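From: Fadime Polat
To: Clarkberg Home Cooks list
Subject: Re: Stone worktop or not, and where to put everything

Hello all, and a special hello to our new member in Ciltia, whose message I have kept meaning to answer properly with a cup of tea beside me.

On 18/08/2021, our new member in Ciltia wrote:

> Hello everyone, I've been reading the list since May and haven't
> dared to write until now. We are about to have our kitchen done
> and I'm stuck on the worktop. My husband would like stone and I
> like the look of it too, but my sister has a granite one and is
> forever wiping it and telling people off for putting lemons down.
> The quote from Troncoso came to £2,387 fitted, and that is a lot
> of money for something I might be frightened of.
>
> The other trouble is that the room is long and thin with no window
> over the sink. We cook every day, mostly soups, beans, bread and
> potatoes in every form, and I bake at weekends. Where do you all
> keep things? What do you wish you had done differently? Sorry for
> so many questions in one go.

Please don't be sorry! Half the people on this list only write in to ask what went wrong with their jam, so a good meaty question is a treat.

I should say first that I've had a stone worktop for 17 years and I am still fond of it, so I'm not a fair witness. Ours came with the house. I would never have dared choose it myself, and for the first winter I treated it like somebody else's best table, with a cloth under everything. Then my mother came to stay and rolled out pastry straight on it without asking, and of course the pastry was lovely and the stone was fine, and I put the cloths away in a drawer where they have been ever since.

Potatoes and eggs first, as you cook so many of them. Keep your potatoes somewhere dark and airy, in a paper sack or a basket, well away from the cooker and well away from the onions. Mine live in the bottom of the cupboard under the stairs and I bring up what I need for the day in a bowl. Eggs I do keep out in the kitchen, on the cool side of the room, though my daughter keeps hers in the fridge and we have agreed not to talk about it.

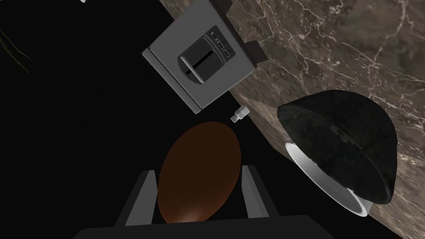

Stone or something else

Your sister is right about lemons, up to a point. It depends very much on which stone. Marble and limestone will mark if you leave lemon juice, vinegar or wine sitting on them, and the mark is a dull patch that no amount of wiping will shift. Granite is a good deal tougher and I wouldn't tell anybody off for putting a lemon on mine, but even granite likes to be sealed now and again. Drip a little water on it and go and do something else for a few minutes. If the water is still sitting up in beads when you come back, leave well alone. If there is a dark patch where it has soaked in, it wants doing.

For the everyday wiping I use warm water with the smallest drop of washing-up liquid, then a dry tea towel. I did once buy a special spray, and it left the whole thing smeary, and I spent an afternoon getting it off again with plain water and bad language. Keep vinegar for the kettle.

A busy pattern hides crumbs. I'll say that for it and also against it, as I have put my hand down in many a spill of sugar that I couldn't see! If you are the sort who likes to know that a surface is clean, go for something plainer. If you would like to be able to leave the toast crumbs until after the school run, go for the most speckled slab in the shop.

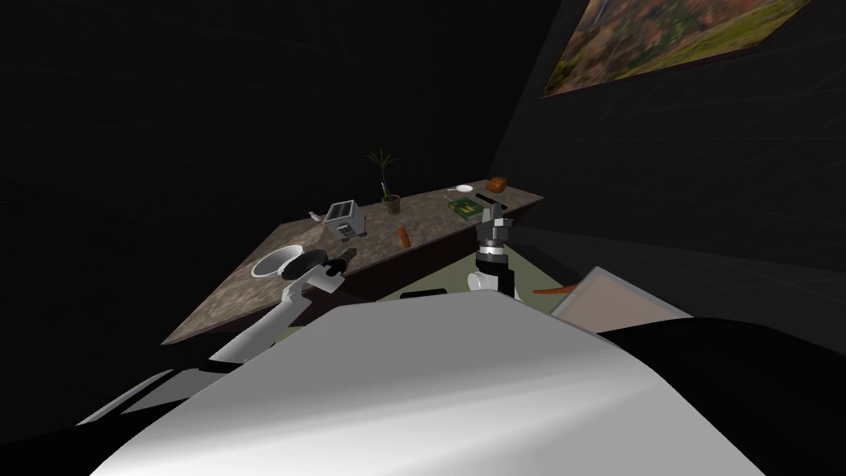 Ask Troncoso whether that price includes cutting out for the sink and taps, and whether it includes taking the old top away. When my neighbour had hers done, those were both extra and she only found out on the day, with the men standing in the hall. Ask as well where any join would fall. You said the room is long, so there may well have to be one, and you don't want it right beside the sink where it will get wet every day of its life. And do go and see the real slab if they'll let you. A sample the size of a biscuit tells you next to nothing, and the same stone can be nearly pink at one end of the yard and nearly green at the other.

If you decide against stone, please don't feel you've settled for less. I learned to cook in a kitchen with a laminate top that had a burn in it the shape of an iron, and we ate very well. You can always buy one good slab for pastry and keep it at the back. Mine at my first flat was an offcut from a fireplace man, it cost me a fruit cake, and it was far too heavy to move so it stayed there when I left.

The long thin room

A long thin kitchen can be a joy to cook in. The thing I would do is stand in it, now, before anyone takes anything out, and pretend to make a pan of soup. I mean really do it: walk to where the vegetables will be, then the sink, then the chopping place, then the cooker, then back for the salt you forgot. You'll feel very silly, but you will also find out very quickly that you need a good stretch of clear worktop between the sink and the cooker. That bit of worktop is where all the work happens. Guard it! Kettles, toasters, fruit bowls and post will all try to move in.

For the dark sink, get a light put under the wall cupboards, or on the wall itself if you aren't having cupboards, so that it falls in front of you and you aren't washing up in your own shadow. Mine came from Kimus and has done very well, though the switch is in a daft place. Some people on here swear by a mirror behind the sink. I tried it and found I didn't care to watch myself scrubbing a roasting tin. I have hung a small picture further along instead and I like that very much, but do put glass over it, and don't hang anything you would cry over, what with the steam.
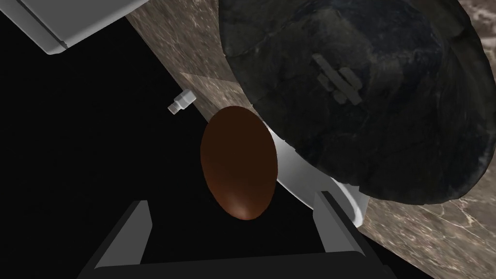 Where everything lives

I keep pots by the cooker, bowls by the flour, and plates as near as can be to where they come out of the washing up. It sounds too plain to be worth writing down and yet I lived for years with my saucepans on the far side of the room, out of pure habit from the people before us.

Deep drawers are better than low cupboards, especially as knees get older. If the budget will stretch to drawers in one place only, put them under that clear bit of worktop I was going on about. Tins and jars go in a shallow cupboard, one row deep if you possibly can, so that no tin of chickpeas can get behind another and stay there until the label fades. Flour in something with a proper lid. Bread in a bin or a cloth bag, never the fridge, which turns it stale faster than leaving it out would.

Bread day needs its own thought. I knead at the end furthest from the cooker, where the stone is coolest, and in winter that can be a nuisance: a cold top will take all the warmth out of a dough while you're working it. I warm the patch first with a washing-up bowl of hot water stood on it for a little while, then dry it well. In summer I leave it cold and am glad of it, and that is when I make pastry.

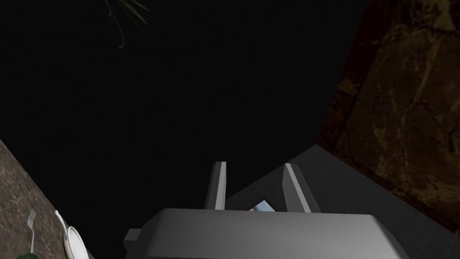

Fingers over the work surface

What I'd do differently, as you asked. I would have had more sockets put in, and had them higher up the wall. I would have had the bin somewhere I could reach it without asking my husband to move his feet. And I would have painted before the shelves went up and not after, for reasons anyone who has painted round brackets will understand.

I shouldn't worry too much about the rest. Get the sink and the cooker in the right places, as they're the dear things to move, and you can shuffle everything else for years afterwards. I moved the flour again only last month.

Do write back and tell us what you decide, and if you go ahead with the stone, tell us which one. I should also very much like to know how you do your beans, as mine have been coming out tough lately whatever I try, and I have started to blame the water.

With all good wishes,
Fadime

PS For the person who asked a while back about the plum chutney: yes, you can halve the sugar, but keep it in the fridge once it's made and eat it up quickly.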